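Arrêtez de toucher aux maillots

Je vais encore passer pour le râleur de service, mais tant pis : changer de maillot tous les ans, ça m'agace ! Mon club de cœur, Gernasov, vient de présenter sa nouvelle tenue, et je n'ai même pas reconnu mes couleurs (un comble, pour un abonné de la tribune nord). Le sponsor Cokent prend toute la poitrine, l'écusson a rétréci, et on nous demande 130 euros pour ça.

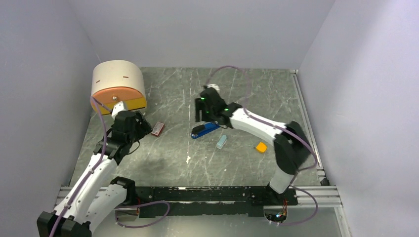
Un maillot de foot, on doit pouvoir le reconnaître de l'autre bout du stade. Deux ou trois couleurs franches, posées par grands blocs, et on n'y touche plus. Du crème en haut, de l'orange au milieu, du jaune en bas, comme sur cette boîte ronde au fond de la table, moi je signe tout de suite ! Ça aurait autrement plus d'allure que les dégradés gris de cette saison.

Mon amie Ingvild Brekke me répond que les gamins adorent la nouveauté. Peut-être, mais les miens portent encore le vieux maillot d'il y a 8 ans, délavé, trop court, et ils refusent de le lâcher. Alors gardez le même cinq saisons, au moins, et baissez le prix. Moi, samedi, je ressors mon écharpe de 2009.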